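# shezi-room: a small planning and perception sandbox for two-armed robots

Welcome, and thank you for stopping by. Shezi began as a handful of scripts that Zinhle Baloyi kept on a shared drive, and it has slowly grown into something we feel comfortable letting other people use. It gives you a rendered room, a two-armed robot, a motion planner that can be swapped for your own, and a recorder that writes out whatever the cameras and joints were doing along the way.

The two views below come from the same room, the second of them looking past the open fingers of one gripper.

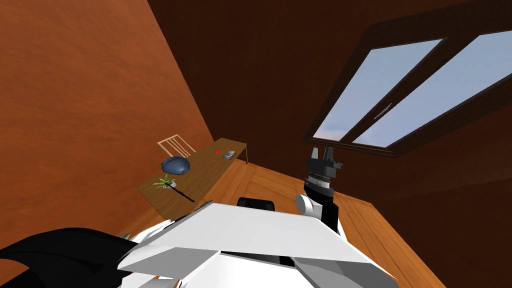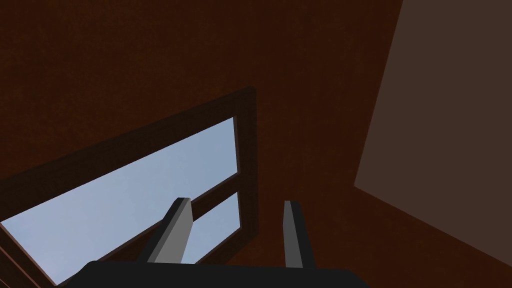

Riaan Sithole wrote to us after the first release that he had spent most of a day convinced his planner was broken, when in fact he had been feeding it camera poses in the wrong frame, and he asked very kindly whether the README could say something on the matter before it said anything else. He was right, so the section on frames now comes first.

## Frames and camera poses

Every pose in Shezi is stored relative to the robot base, with z pointing up out of the floor. Camera poses are stored the same way. They are NOT relative to the link the camera rides on, even though that is how many other tools do it, and we know this catches people. If you would like the link-relative version, call `to_link_frame()` on the pose before you pass it along.

Please don't assume that the top of an image is up. Our cameras can be steeply tilted, and the room tilts with them. A detector trained on level pictures may do poorly until you either rotate the images using the stored pose or add rotated samples to your training mix. Zinhle prefers the first way and I prefer the second, and we have both learned to live with that.

## What you get

- `planner/` – the default sampling planner, plus a thin wrapper so you can drop in your own
- `control/` – joint and gripper controllers for both arms
- `perception/` – color segmentation and a simple pose estimator for items on the desk
- `record/` – the recorder and the playback tool
- `episodes/` – 1035 recorded episodes, split into training and held-out folders

The held-out folder has 81 episodes in it. We would be grateful if you left those alone until you are ready to report a number. It is very tempting to peek, and I say that as someone who has peeked.

## Getting started

Clone the repository, make a fresh environment, and run:

 pip install -e .
 shezi check
 shezi run configs/desk_reach.yaml

The `check` step looks for a working renderer and tells you in plain words what is missing. If it complains about the graphics driver, you can still use everything except the cameras by adding `--no-render`. Planning and control run perfectly well that way, and quite a bit faster too.

The desk reach config is the friendliest place to begin. It asks one arm to move to a point over the desk and keeps the other arm parked. Once that works, open the file and change the target a little at a time – the comments in there were written by Ntombi Van Wyk, who has a lovely way of explaining tolerances.

## Known rough spots

The planner treats the window opening as solid. It will never try to reach through it, and we are happy with that, but the depth renderer sees glass as nothing at all and returns the far clipping distance for sky pixels. Mask those before you build a point cloud, or you'll get a great curtain of points hanging far outside the room.

Thin things are hard for the segmenter. Plant leaves come back in pieces, and anything shaped like a rod tends to lose its ends. Vusumuzi Fourie has a branch that helps with this, called `thin-parts`, and it should be merged once the tests stop timing out.

Gripper width is reported for each arm separately, and the value is the commanded width. If you need the measured one, read the finger joints directly. In version 5 we hope to report both and save everyone the trouble.

Playback drifts when you change the physics step after recording. Keep the step that is written in the episode header.

## Asking for help

Open an issue and paste the output of `shezi check`, along with your config file. Questions from beginners are very welcome, and so are corrections to this page.

Last updated: Sep 24, 2025

2 comments · 5 shares

© Vindmont | Contact | Back to top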